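Two arms, one table: inside a shared workshop build

29 June 2023

The workshop is the back half of a former tile showroom in Oltormont, and the man who has been building a two-armed robot in it since May would like his name left out. He works in water billing during the week and says his colleagues would only ask him to fix their printers.

He calls the project Bumano. The arms came to him second-hand, without a controller and with one wrist that wouldn't turn past halfway. He has spent $2,309 so far, most of it on the arms and the rest on motors, power supplies and cable.

“I had a budget and I went past it in the second week,” he says. “The cable was what got me. You need more of it than you think, and the good stuff that bends all day without cracking costs real money.”

His first job was to get both arms talking to the same computer. He had assumed that if one worked, the second would be a copy. It wasn't. The two sent their positions back at slightly different times, and when he asked them to move together the right one always started late. He rewrote that part of the program 7 times.

“The fix was a few lines in the end,” he says. “I'd been looking in the wrong place. I was sure it was the motors.”

The software that plans the movements is his own, built on a small package called Hellus that another member of the workshop wrote for a plotter. It doesn't do anything fancy. It takes a list of points, checks that the arms won't hit each other, and sends them along. He likes that he can read the whole thing in an evening.

Asked what he wants the robot to do, he takes a while to answer. Sorting is the plan for now. He wants it to pick small things off a table and put them in the right tray, with either arm, without being told which one to use.

“People ask if it'll do the dishes. No. I'd be happy if it could tidy a desk.”

The trays are part of that. So are the toys and bits of stationery, which he swaps around between runs. A soft block is easy, he says, because it gives a little when the fingers close. Hard plastic is less forgiving, and pens are the worst of the lot.

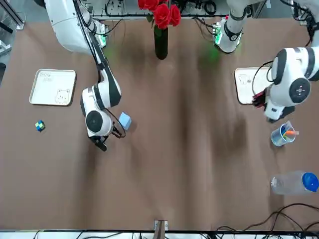

Bumano at the table, with a small red object in its left gripper and a light blue cube beside the right.

On a good night he gets through 20 pick-ups before he has to stop and adjust something. On a bad one he spends the session under the table with a torch. He keeps a notebook of the failures and says most of them come back to the grippers closing too early.

The neighbours at the Price Street end of the building have complained once, about the noise of a compressor that he has since sold. The arms themselves are quiet enough that he can run them while someone else is using the next bench.

His next step is a better way of choosing which arm goes for what. At the moment the table is split down the middle, and anything lying near the line confuses it. He expects that to take him through to spring.

“After that I might paint the bench,” he says. “I've been saying that for a while too.”

2 comments | 20 shares

Recent stories
Fixing a bandsaw that wanders
A plotter made from printer parts
What to ask before you join a shared workshop
Second-hand motors and how to test them

Contact us | Copyright 2023 | Back to top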